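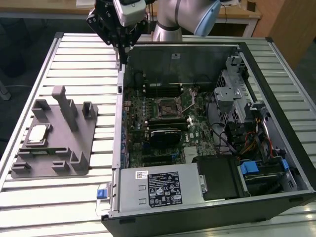 Grosover is a table of herbicide residue results from field soils and shallow farm wells in the Skuvmont drainage district. It covers atrazine, metolachlor and two of their breakdown products. The whole set is plain CSV and needs no database. Any desktop will open it, and the files were kept small.

Home | Data | Methods | Contact

16 Feb 2020
By the Otik Data Desk

Print this page | E-mail this page

What is in the folder

samples.csv – one row per soil core or water bottle, 779 rows
results.csv – one row per compound measured, 1416 rows
sites.csv – field and well codes, soil texture, drain type
units.txt – units for every numeric column

The sample_id column joins the first two files. The site_code column joins samples to sites. Not every sample was tested for every compound, so expect gaps when you merge.

How the samples were taken

Soil was cored to plow depth in fields on the Egan side of the district, between corn rows and away from field edges. Cores from one field were mixed in a steel pail, and 300 grams of the mix went to the lab in a glass jar. Well water was drawn after the pump had run long enough to clear the line. Jars and bottles were kept in the dark and on ice until they were frozen or extracted.

Sampling dates are given by month only. The growers asked for this, and we agreed to it before the first field visit. Most of the soil rows are from July.

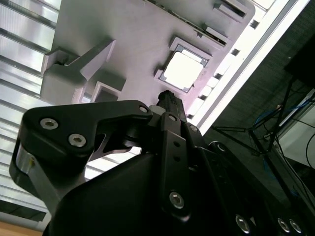

Gray panel with a lit square opening, seen past a black gripper.

Reading the numbers

Soil results are in micrograms per kilogram, dry weight. Water results are in micrograms per liter. A blank in the value column means the compound was not tested. A value with "L" in the flag column is below the reporting limit, and the number shown is the limit itself. Do not treat it as a measured amount, and do not change it to zero without saying so in your write-up.

The breakdown products stay in the water longer than the parent compounds in several of the wells, mostly where the soil is sandy. We have not tried to explain this. Clay fields have fewer well rows to compare with.

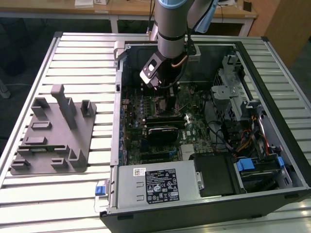

Application records came from the growers and are uneven. Some list product and rate for each pass, others only the year of last use. Anything before 2000 was left out, as the older notes did not separate one field from the next. The last_use column is therefore blank for a good part of the sites file.

Known problems

Two well codes were swapped in the first release. They are fixed here.
Soil moisture is missing for the earliest cores, and their dry weights use the mean for that soil texture.
Duplicate jars are kept as separate rows and marked "D".

Use

Free to use with credit to the Skuvmont residue survey. Please do not try to match site codes to farms. Send corrections through the Contact page with the sample_id and the column name.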